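# Chapter 6: Buying an Arm Kit

I came to the Jiko two-arm kit as a skeptic. Elba Medina had sent me her notes with one word on top - "chargers" - and I figured she was joking! Charging gear turns out a great test, with small parts and floppy cords. 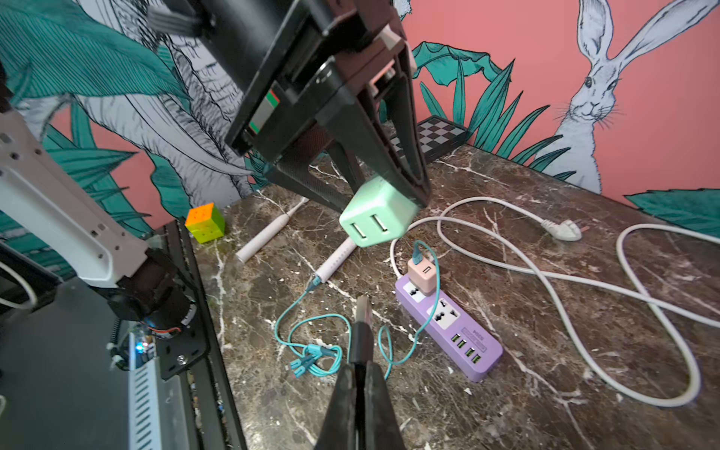

*Figure 6.1. A mint-green charger in the Jiko gripper.*

So before you read a single spec sheet, write down the fussiest chore you own. Mine has plugs in it, and plugs have to line up.

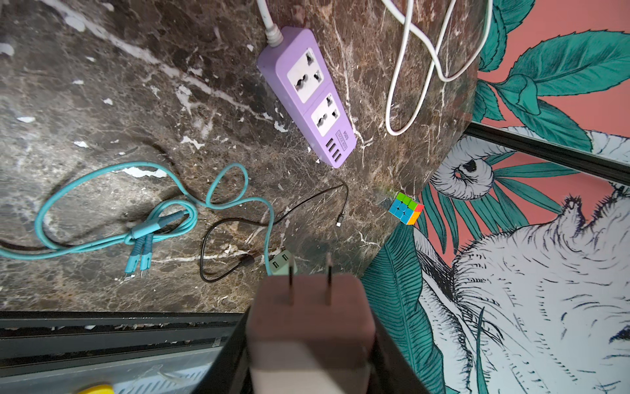
Ask the seller about grip next (round handles are harder than square blocks), and ask how long setup takes. Mine took nearly 30 minutes.

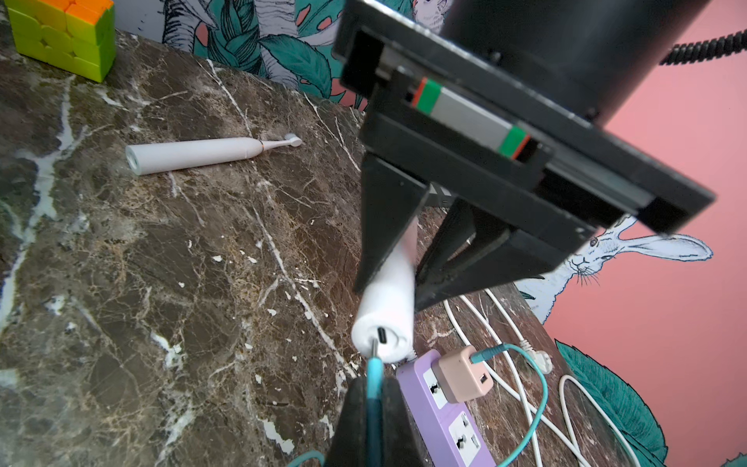

## 6.1 One Arm or Two?

Clindeo sells a single arm, and Keegan Sheehan loves his. I'd still pay for the pair.

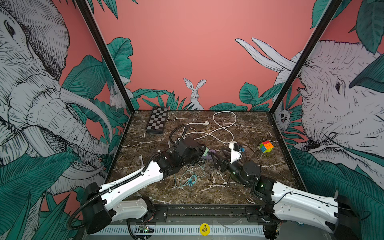 Cables are my main reason - one hand holds, the other pulls. We'll price both kits in Section 6.2.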